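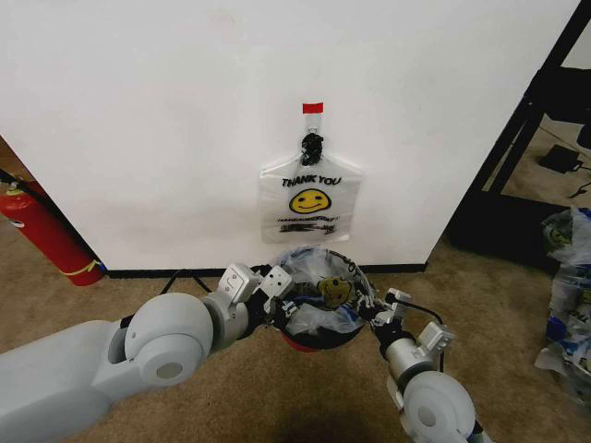 1/ OK, thread time. I've had the Molefe two-arm kit for six weeks now and a bunch of you have been in my DMs asking whether to get one. Long answer coming, go get a coffee.

2/ Quick background for new followers. Molefe is the two-arm bundle from Sevurach: two arms, two parallel grippers, cameras, cables, a controller box and a year of their Cidon software. I'm on the rental plan, paying my own money, no discount code at the end of this thread, sorry!

3/ I'm testing it for one very unglamorous job. We run a small repair and resale shop in Tuterby and we are drowning in plastic shopping bags. Customers bring stuff in bags, we send stuff out in bags, and somebody has to hang one up by the counter and put a liner in the trash can. I wanted to see if a robot could take on any of that.

4/ Everybody demos these things on blocks and cups. Blocks are easy! A block looks the same from one minute to the next. A thin see-through bag is a different shape every time you breathe near it, and the handles like to stick to each other. If a kit can deal with bags I figure it can deal with most of my back room.

5/ Setup. The box says an afternoon. It took me a day and a half, and half a day of that was one cable I had seated badly. My fault, but the light on the controller stays green when it's loose, and I think it really shouldn't. I wrote to Sevurach about it and they said it's on a list.

6/ You need a clear patch of floor, a wall you don't mind sticking things to, and decent even light. I used the carpeted side room. A clear adhesive hook went on the wall with a bit of red tape at the top, and the bags went in a heap off to the right. The small trash can goes on the floor out front, between the arms.

7/ Teaching it. With Cidon you take hold of the leader handles and do the job yourself, and the arms copy you and it all gets recorded. Then you do it again. And again. I did 40 recordings for the hanging job before I pressed the train button, which is the number their quick start suggests. My shoulders had opinions by recording 25 or so — take breaks, people.

8/ Also please name your recordings as you go. I had a folder full of "bag", "bag2", "bag2 good", "bag2 good REAL" and I lost most of an evening to it. There's a tag field. Use the tag field!

9/ The reach is better than I expected. The arm goes in on a long diagonal from low down and still gets to the top of the bag, right up at the hook, with the other arm parked out of its way. I'd worried I would need to put the whole thing on a riser and I didn't.

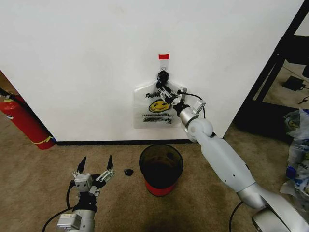 10/ Grippers next, which is what most of you asked about. Fingertips are black and fairly narrow. On a bag handle they're great. They close on a tiny bit of film and hold it and they don't chew through. I've torn a couple of bags over the whole six weeks and both times I was driving and got impatient.

11/ Where they struggle is picking ONE bag off a pile. Thin plastic clings to thin plastic. You go for one and you get one and its cousin. I tried slowing down the lift, which helped a little, and I tried fluffing up the heap before each run, which helped a lot (and is also me doing part of the robot's job, so I'm marking it down for that).

12/ Lots of you want to know if it can see clear plastic at all. Mostly, yes! Printing on the bag helps. Ours say THANK YOU with a big yellow smiley, and my guess is that it leans on that face pretty hard. I tried some plain bags with nothing on them and the results dropped off a cliff. Sevurach's advice was to record more examples with the plain ones. Fair enough, but that's another evening on the handles.

13/ Wrist cameras are worth it. There's a cheaper version of the kit with only the head camera and I would skip that one for anything floppy. When the gripper is right up at the hook the head view has an arm in the middle of it, and the wrist view is the one you want.

14/ Numbers, because somebody always asks. After training I ran the hanging job 56 times across a few evenings and wrote down every result in a notebook like it was 1985. I'm not going to boil it down to one percentage because I kept changing things between evenings, and then the percentage would get quoted back at me forever. It was good enough that I kept going. It was not good enough to leave the room.

15/ The most common miss by a mile: it gets the bag to the wall, the handle touches the hook, and then it lets go a hair too early. Bag on the floor. I fixed most of that by holding still for a beat at the hook in my recordings. If you take one tip from this thread, make it that one. Pause before you release.

16/ Two-arm work. OK so this is the part I enjoyed most and also the part with the most swearing. Getting a bag anywhere near a small round can means both arms in the same small bit of space, down by the carpet. They'll come very close to each other. Cidon has a setting called "elbow margin" that keeps them apart and it ships turned down low. Turn it up on day one!

17/ With the margin up, things get slower but a lot calmer. I went from hovering over the stop button to sitting in a chair with my hand near the stop button. Progress. 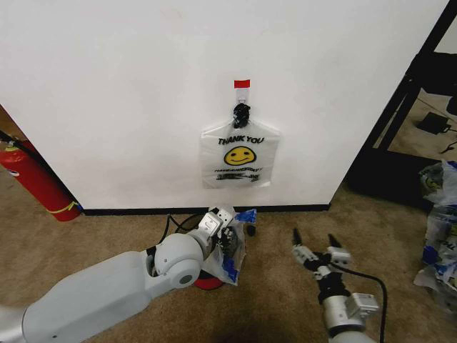 Can practice, left arm with the bag and right arm with its gripper open.

18/ I've been mixing the two jobs, hanging and can, in the same session, and I don't think I'd do it that way again. Train one, get it solid, then train the other. When I put both in one set it would sometimes start the can job and then wander off toward the wall like it had remembered something.

19/ Cables. Ugh. Each arm has a black cable that loops behind the gripper, and there's a fair bit of slack hanging around. I get why — the wrist has to be able to turn. But on carpet the slack catches a little, and I'd love a couple of clips in the box. I ended up buying a bag of hook-and-loop ties at the hardware store and they've been fine.

20/ Noise: low. It's a soft whir and a click when the grippers close. I could take phone calls in the same room. The controller fan is louder than the arms.

21/ Software gripes, fast round. The timeline view is tiny on a laptop. Undo only goes back one step. If your wifi drops during an upload it starts over from zero. And the update in May moved the train button to a different menu, and the printed guide still shows the old spot, so if you're hunting for it, look under Projects.

22/ Software love, also fast round. Replay is wonderful. You can scrub through a run and see all the camera views side by side, and that's how I found the early-release problem. Also you can throw out a bad recording with one key, and I used that key A LOT in the first week.

23/ Support has been good. Three tickets so far, all answered by somebody who had clearly read what I wrote. The one about my loose cable got a reply before I'd finished my lunch. The elbow margin one took a few days.

24/ Is it faster than a person? Lol, no. I can hang a bag on a hook before the arm has finished deciding which bag it wants. If your plan is to save minutes this month, please don't rent this for bags.

25/ So who's it for? I'd say small shops and schools and tinkerers who want to learn how this kind of training goes with real, annoying objects, and who have a patient streak. If you've used a single-arm kit before you'll feel at home by the second day. If you've never touched one, plan on a slow first week and don't judge it by that.

26/ Rental or buy? I'm glad I rented. You'll know by the end of the first month whether you're still going in there after dinner to run "just one more". I am, so take that how you like.

27/ Things I'd tell Sevurach to fix, in order: the green light that lies about loose cables, the elbow margin default, cable clips in the box, and a longer undo. I could live without a new color scheme.

28/ A few replies from earlier, answering them in one go. Yes, the fingertips come off and you can swap them. No, I haven't tried the soft ones yet. Yes, it worked on carpet without bolting anything to the floor, but mine isn't lifting anything heavy. No, I won't run it on eggs. (OK, maybe on eggs.)

29/ Next up is paper bags, which are stiffer and should be kinder to it, and then a proper go at the can liner with fresh recordings and only that job in the set. I'm keeping the kit for another month. If you have one too, tell me what your elbow margin is set to — I'm still messing with mine.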